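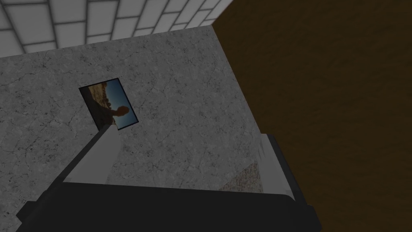
Handkamera ausrichten, bevor irgendwer was lernt

Seit Dezember betreue ich bei Carkari eine Greifzelle, und seit Dezember höre ich, dass man die Inbetriebnahme heute im Wesentlichen am Rechner macht. Simulation aufsetzen, virtuelle Kamera ans Handgelenk, Räume würfeln lassen, Modell trainieren, rüberkopieren, fertig. So ungefähr stand es auch in den Folien von Flusent, mit deren Software wir arbeiten. Ich war skeptisch und bin es geblieben, wenn auch aus anderen Gründen als am Anfang.

Das Bild oben stammt aus unserem virtuellen Raum, Blick der Handkamera nach schräg oben. Marmorwand, Fliesen an der Decke, daneben dunkles Holz, sogar ein gerahmtes Bild hängt da. In unserer Halle gibt es nichts davon. Die Texturen werden zufällig verteilt, damit das Modell sich nicht an einen bestimmten Hintergrund gewöhnt. Kann man machen. Mich interessiert an solchen Ansichten vor allem der untere Rand, also das dunkle Gehäuse und die beiden hellgrauen Finger. Die sind nämlich das Einzige, was in der Simulation und an der echten Maschine an derselben Stelle sitzen muss.

Was bei uns schief war

Die Kamera hängt an einem Halter von Kaufmann, vier Schrauben, zwei Passstifte. Laut Zeichnung ist die Lage damit eindeutig. Laut Zeichnung. Jemand hatte beim letzten Greifertausch die Passstifte weggelassen, vermutlich weil einer klemmte. Der Halter saß fest, nur eben ein bisschen verdreht. Von außen sieht man das nicht, auch wenn man direkt davorsteht und weiß, wonach man sucht.

Im virtuellen Raum war natürlich alles gerade. Das Modell hatte 3.000 Griffe geübt und stand auf dem Bildschirm hervorragend da. In der Zelle hat es ständig neben das Teil gefasst, und zwar immer zur gleichen Seite. Der Vorschlag vom Support war: mehr Variation, mehr Texturen, noch mal trainieren. Das haben wir brav gemacht, 1.102 zusätzliche Räume. Danach fasste der Greifer immer noch zur gleichen Seite daneben.

Raghda Daher aus der Instandhaltung hat sich das dann zehn Minuten angeschaut und nach den Stiften gefragt.

Wie ich jetzt vorgehe

Reihenfolge für die Nachwelt und für mich selbst, wenn ich das in einem halben Jahr wieder vergessen habe:

Zelle aus, Arm in Wartungsstellung, gegen Einschalten sichern. Halter abnehmen, beide Auflageflächen sauber wischen. An unserer klebte ein Rest Schraubensicherung, den man mit dem Fingernagel fühlen konnte.

Passstifte einsetzen, von Hand. Geht einer nicht rein, wird er nicht reingeklopft und auch nicht weggelassen. Bei uns war ein Grat an der Bohrung.

Schrauben über Kreuz anlegen, dann erst auf Moment ziehen. Welches Moment, steht auf dem Datenblatt des Halters, nicht auf dem des Greifers. Die beiden Werte sind verschieden, und ja, ich habe den falschen genommen.

Kabel mit Schlaufe verlegen und den Arm einmal langsam durch alle Endlagen fahren. Wenn das Kabel irgendwo zieht, zieht es auch am Halter.

Referenzbild aufnehmen, Finger ganz offen. Dasselbe in der Simulation mit gleicher Fingerstellung. Beide übereinanderlegen und nur auf die Fingerkanten schauen, der Hintergrund ist völlig egal. Decken sich die Kanten nicht, stimmt entweder die Montage oder das Modell der Kamera nicht. Beides prüft man, bevor man auch nur einen Wert in der Software verschiebt.

Zum Schluss die Hand-Auge-Kalibrierung. Wir fahren dafür 46 Posen. Die Anleitung kommt mit deutlich weniger aus, aber der Anleitung glaube ich gerade nicht so viel.

Und taugt das nun was?

Besser ist es geworden, keine Frage. Nach 300 Griffen am echten Band ist der seitliche Versatz weg. Glänzende Teile gehen weiterhin daneben, vor allem wenn die Sonne durchs Oberlicht kommt, und da helfen mir weder Passstifte noch Marmorwände. Stella Mugo meint, man müsse in der Simulation nur die Beleuchtung härter variieren. Kann sein. Unsere virtuellen Räume sind eher gleichmäßig und trüb ausgeleuchtet, insofern hat sie einen Punkt. Ich würde trotzdem zuerst das Oberlicht abkleben, das kostet eine Rolle Folie.

Was mich an der Sache ärgert, ist die Selbstverständlichkeit, mit der ein Montagefehler als Datenproblem behandelt wurde. Auch von mir, zwei Wochen lang. Im Werk Gondside steht die gleiche Zelle mit dem gleichen Halter, dort hat bisher keiner nachgesehen. Ich habe eine Mail geschrieben und warte auf Antwort. Die Stifte liegen übrigens lose in der Tüte mit den Ersatzschrauben, falls jemand von dort mitliest.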